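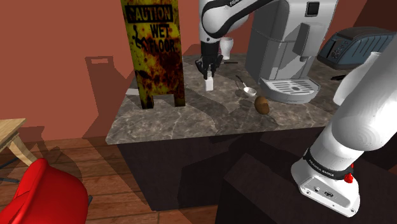
Open day at the Risau crematorium and memorial gardens

May 14, 2021

Print
E-mail

The Risau grounds opened to the public for the first time since the new chapel was finished in November. I went along because our family has a plot in the older section, and because my mother has been asking what the options are.

Parking is off the back road, past the nursery. There was a sign-in table and a one-page map. Tours left every half hour and lasted longer than that, so the groups ran into each other at the chapel doors. I was in the second group of the morning.

The chapel seats 370 with the side doors folded back. With the doors closed it is a much smaller room, and the guide said most families book it that way. The seats are separate chairs with padded backs, an improvement on the benches in the old building. The sound system came from Stiruvent and there is a hearing loop through the front half only. A woman in our group asked about the back half and was told it is planned but has no date.

Services are booked in one-hour blocks, with 10 minutes either side for the family to come and go. A double block can be booked for a higher fee. Recordings are kept for three months and the family gets a link. After that they are deleted, so anyone who wants a copy should save it early.

From the chapel we walked through to the committal room and then to the viewing area behind glass. This part was optional and a few people waited outside. There are three cremators, two in regular use. The guide explained the identity checks, which start with the paperwork at the door and finish when the ashes are handed over. A numbered disc stays with the person the whole way through. Ashes are normally ready the next working day. They are held free of charge for a month, and after that the funeral director is contacted.

The records office was the part I found most useful. The burial registers go back to the opening of the cemetery and the older volumes have been scanned by Gebru, a firm that does mostly parish and council records. You can search by surname at the desk. I found my great-grandfather's entry, with the plot number, his age and his occupation, and the clerk printed it for me. His age is one year off what we have on the family tree. Corrections can be requested with a birth or death certificate, but the original page is left as it was and a note is added beside it. The index is not online yet.

Death notices are a separate matter. The office keeps a clippings file, donated by a local historical group, with about 800 notices cut from newspapers. It is sorted by year and only partly by name. Allow plenty of time if you want to go through it.

The gardens are laid out in four sections. The rose beds nearest the chapel are full. The native garden has space, and the plaques there are set flush in low stone edging. Gastis supplies the bronze plaques and had a display of lettering styles and borders under the verandah. Wording is limited to eight lines. Photographs on ceramic can be added in the wall section but are not permitted in the native garden.

Leases on garden positions run for 25 years and can be renewed. The lawn cemetery is sold in perpetuity. I asked about transferring our plot into my mother's name and was given a form, which needs the original deed or a statutory declaration if the deed is lost. Ours is lost.

Tea and sandwiches were served in the function room, which can be hired after a service. Outside caterers are allowed. The paths are sealed as far as the wall section and gravel past that, and it is a fair walk uphill to the oldest graves. A buggy is available if you ring the office the day before.

Print this page | E-mail to a friend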